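Shoelace

A shoelace is a length of cord or flat braid used to draw the two sides of a shoe or boot together over the foot. It is usually sold and used in pairs, one lace to each shoe. The lace passes through holes, hooks or loops on both sides of the opening and is tied at the top, most often in a bow. A stiff sheath at each end, called an aglet, keeps the braid from fraying and makes it easier to thread.

Contents
1 Parts and materials
2 History
3 Lacing patterns
4 Knots
5 Length
6 Lacing and the upper
7 Care and replacement
8 See also

Parts and materials

Most modern laces are braided on machines that carry the yarns around one another on a circular track. The braid may be flat, oval or round. Flat laces are made as a single tube that is pressed as it leaves the machine, or as a true flat braid. Round laces often have a core of straight yarns inside the braided cover, which adds strength and keeps the lace from stretching.

Cotton was long the usual fiber and is still used for dress shoes, often with a wax finish. Waxed cotton holds a knot well and looks neat in narrow eyelets. Polyester and nylon are common in sports and work shoes. Both wear longer than cotton, but nylon in particular has a smooth surface and tends to slip. Leather laces, cut from hide as a square or round thong, are found on moccasins, boat shoes and some work boots. Elastic laces stretch when the foot goes in and do not need to be retied.

Aglets on everyday laces are made by wrapping a strip of clear plastic film around the braid and bonding it with heat or solvent. Metal aglets are crimped on. A lace that has lost its aglet can be repaired with heat-shrink tubing, tape or melted wax, though a taped end is often too thick for a small eyelet.

History

Cords for closing footwear are much older than written records. Leather shoes found in caves and bogs have been closed with thongs run through slits along the top of the foot. Later shoes in many regions were fastened with toggles, straps or buckles, and lacing was more common on boots and on clothing than on low shoes.

Buckles were the fashion for much of the eighteenth century in Europe and North America. They gave way to ribbons and strings toward its end, and by 1825 tied shoes were ordinary wear for men in many towns. Metal eyelets, which let a lace be pulled tight without tearing the leather, spread in the decades that followed. Lace hooks came into use on tall boots, where threading every hole by hand was slow.

Machine braiding made laces cheap enough to be thrown away and replaced. Small mills often turned out laces alongside corset cord, candle wick and fishing line. The Sandby braiding works, one such mill, listed 17 widths of boot lace in its trade catalog, most of them in black or brown only. White and colored laces became common with the growth of canvas and rubber sports shoes.

Lacing patterns

A shoe with six pairs of eyelets can be laced in a very large number of ways, but only a few are in regular use.

Crisscross lacing is the most common. The lace starts straight across the lowest pair, and each end then crosses to the opposite side as it moves up. It spreads tension evenly and is easy to tighten from the top.

Straight or bar lacing shows only horizontal bars on the outside. It is usual on dress shoes with a closed throat, where the two sides meet. The vertical runs are hidden beneath.

Ladder lacing passes each end under a vertical section before it crosses. It holds firmly and is used on tall boots – it is also slow to put on and take off.

Heel lock lacing makes use of the extra eyelet set slightly back at the top of many running shoes. Each end is fed into this eyelet on its own side to form a loop, and the opposite end is passed through the loop before tying. The heel is held back in the shoe and slides less when running downhill.
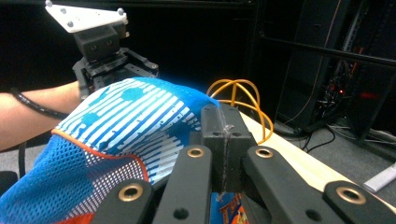 Skip lacing leaves out one or more pairs of eyelets to take pressure off part of the foot. It is often suggested for people with a high instep or a sore spot on top of the foot. The gap is bridged by running the lace straight up on each side and then returning to the crisscross.

Knots

The standard shoelace knot is a starting knot followed by a bow. When both parts are tied in the same direction, the result is a granny knot, which sits crooked and works loose. When the second part is tied in the opposite direction, the result is a reef knot with two loops. This lies across the shoe and holds better. A person whose bow points from toe to heel can usually correct it by reversing the starting knot.

Laces come undone through a mix of impact and swing. The foot striking the ground loosens the center of the knot, while the free ends and loops pull on it as the leg moves. Short ends swing with less force than long ones. Passing the loop through the center a second time makes a more secure bow that can still be released by pulling one end.

Length

The length needed depends on the number of eyelet pairs, the distance between the rows and the pattern used. A low shoe with 5 pairs of eyelets takes a lace of roughly 90 centimeters. Tall boots may need 200 centimeters or more. Makers label laces by length, by number of eyelets, or both, and the two systems do not always agree from one brand to the next.

Lacing and the upper

Stiff leather uppers spread the pull of the lace over a wide area. Mesh and knitted uppers are softer, so the eyelet rows are commonly backed with film, tape or webbing loops. A tongue of padded fabric lies under the laces and protects the foot. Loops on the tongue stop it from sliding to one side.

Care and replacement

Cotton and polyester laces can be washed in a mesh bag and air dried. Waxed laces lose their finish in hot water. A lace should be replaced when the cover has worn through at the eyelets, as it is likely to break there under tension.

See also

Aglet
Boot hook
Hook-and-loop fastener
Reef knot

This page was last edited on September 10, 2024.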